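« On nous avait promis du temps, on a eu des écrans »

Chez Grarkinside, à l'entrée de l'entrepôt, une affiche parle encore de « collaboration homme-machine ». La préparatrice de commandes qui nous reçoit passe devant sans la regarder. Elle travaille là depuis huit ans, au prélèvement puis au rangement, et depuis juillet à la « supervision de cellule », un intitulé qu'elle prononce en levant les yeux au ciel. Elle a demandé que son nom n'apparaisse pas.

Le projet s'appelle Clidomel. Un bras prend des boîtes sur un rayonnage et les dépose ailleurs, selon des séquences mises au point d'abord sur ordinateur. La direction y voit un progrès. Elle, moins. « Avant, je portais. J'avais mal au dos, je ne vais pas raconter que c'était le paradis. Maintenant je surveille quelque chose qui porte, et j'ai mal aux yeux. »

A-t-elle été consultée ? Elle réfléchit. « On nous a réunis dans la salle de pause. On nous a montré des diapositives. À la fin, quelqu'un a demandé si on avait des questions, et il était déjà l'heure de reprendre. » Son équipe a reçu deux jours de formation. Le manuel, lui, fait 606 pages, en anglais pour l'essentiel.

Les gains annoncés la laissent froide. Le prestataire, MacRitchie, parle d'une capacité de plus de 105 boîtes à l'heure. « Sur le papier, je veux bien. Mais qui remet la boîte droite quand elle arrive abîmée ? Qui appelle le quai quand l'étiquette est illisible ? Ça, ce n'est dans aucun tableau. »

Elle se méfie surtout des répétitions virtuelles, que les techniciens lui présentent volontiers sur leur portable. Un sol orange, un rayonnage brun, un bac bleu dans un coin, et le bras qui tient son bloc vert. « C'est joli. Il n'y a pas de film plastique qui traîne, pas de palette de travers, pas de collègue qui traverse parce qu'il est pressé. Ils me disent que la séquence est validée. Validée où ? Pas chez nous. »
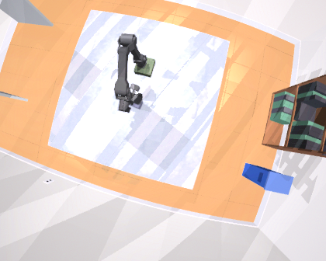
Quand elle le fait remarquer, on lui répond que les écarts seront corrigés au fil de l'eau. Elle note que les corrections passent souvent par elle : une fiche à remplir, une photo à joindre, un appel au support. Rien de tout cela n'a fait bouger sa classification.

Elle reconnaît pourtant un mérite à la machine. Les charges lourdes du bas, plus personne ne les lui réclame en fin de poste. « Ça, je le prends. Mais on aurait pu commencer par acheter des tables élévatrices, on les demandait depuis longtemps. »

Le site voisin de Rakbridge doit recevoir le même équipement. Des collègues de là-bas l'ont appelée pour savoir à quoi s'attendre. « Je leur ai dit de faire écrire leur fiche de poste avant l'arrivée du bras. La nôtre, on l'attend toujours. »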